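Papers › Web Mapping › Tile Delivery › Section 4

Reading time: 3 min

4. Cache behavior under impatient users

The tile cache in Wundovico was designed for a reader who opens a map, looks at it, and moves slowly to the left. We have since met our readers. They zoom in until the streets run out, zoom back to the whole country, and then drag sideways with great force. Any prefetching scheme that assumes a destination will be disappointed by such people.

We logged 2946 sessions on the Riihimäki base map during November. The server held seven zoom levels, and the browser was allowed to keep 132 tiles in memory before throwing the oldest away. Discarding the oldest tile first is the textbook policy, and it did what the textbook says, down to removing the overview tiles moments before everyone wanted them back.

The alternative, which we call pinning, keeps the top two levels in memory for as long as the page is open. Pinned tiles count toward the same limit, so the detail levels get less room. We expected complaints about this and prepared a careful paragraph to answer them. The paragraph was not needed, and has been cut — with some regret on the part of its author.

Figure 4 is a rendered view of a white tabletop with a shallow round bowl.

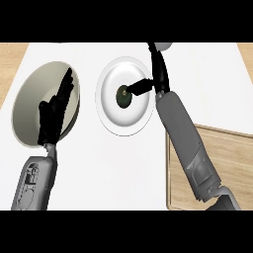
Milovan Golob objected to pinning at the draft stage, on the grounds that a cache which refuses to forget anything is just a second copy of the server, and that we would be pinning level three by spring. We take the point. The limit of two levels is a constant in the code, and constants have a way of growing when the people who chose them leave for the weekend.

A fairer test of his objection is the slow connection. We repeated the logged sessions with a delay of 40 milliseconds added to each request, first with pinning and then without. Pinned sessions returned to the overview without a visible gray grid. Unpinned sessions showed the grid, then parts of the map, then the grid again if the user had lost faith and zoomed back in. Detail tiles arrived a little later with pinning on, mostly in places where the user had already left.

We did not test phones. The Nastach viewer sets its own memory limit on those, and its documentation describes the limit as "sensible."

Related items
Section 3: Choosing a tile size and living with it
Section 5: Retina screens and the doubled bill
Clasevo: notes on a smaller map server
Hilkka Tuominen: Labels that cross tile edges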